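Gristdale Winter Session

The Gristdale Winter Session (often just "the Session") is a small trade gathering for people who run music and arts festivals, held each year in the town of Gristdale. Talks by day, bands by night. Started by promoter Ysaline Coste and the sound engineer Dezső Vörös, who had both worked the Orari Folk Weekend and wanted somewhere to compare notes in the off season.

Origins

First held in January, in the upstairs room of the Molton Hotel. No stage, no program, one borrowed projector. Coste has said the plan was to talk about toilets and parking and then go to the pub. Enough people asked for a second one that a proper organisation was set up, with Vörös looking after the venue side and Coste the speakers. Moved to the old Molton Hall after that, and has stayed there since apart from a single year when the roof was being redone.

Format

The Session runs over two days. Mornings are for panels, afternoons for smaller workshops, usually capped so everybody gets a turn to speak. Regular topics include volunteer rosters, noise limits, insurance, artist travel and camping layouts. Sessions are not recorded, a rule brought in early on so organisers could be frank about what went wrong at their own events. Doors at 9 am. There is a long morning break, which many regulars consider the main buisness of the day.
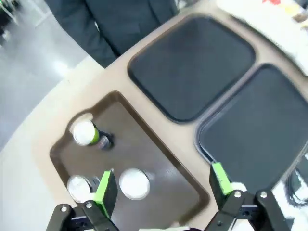 Vol. 3, No. 2

Evening program

Three venues take part in the evening program, all within walking distance of the hall. Local acts mostly, with one headliner brought in from elsewhere. The Hayashi Stage, in the back bar of the Molton Hotel, is the best known of them. Named for the touring company that lent the first PA. Chiyo Hirano and Hideaki Hirano, who perform as a duo, opened it and have come back several times.

Notable talks

Daranee Pongsiri's talk on running a festival with no headline act is often cited by smaller organisers, and was later reworked as a printed guide. Vörös's annual sound clinic, where people bring site maps and get told where thier speakers should of gone, fills up first.

Reception

Well liked by rural and volunteer-run events, less so by larger promoters, some of whom find it too informal. Accommodation is a recurring complaint. Gristdale has few beds and the late bus to Orari leaves before the last set finishes.

See also

Orari Folk Weekend
Molton Hall
Hayashi Stage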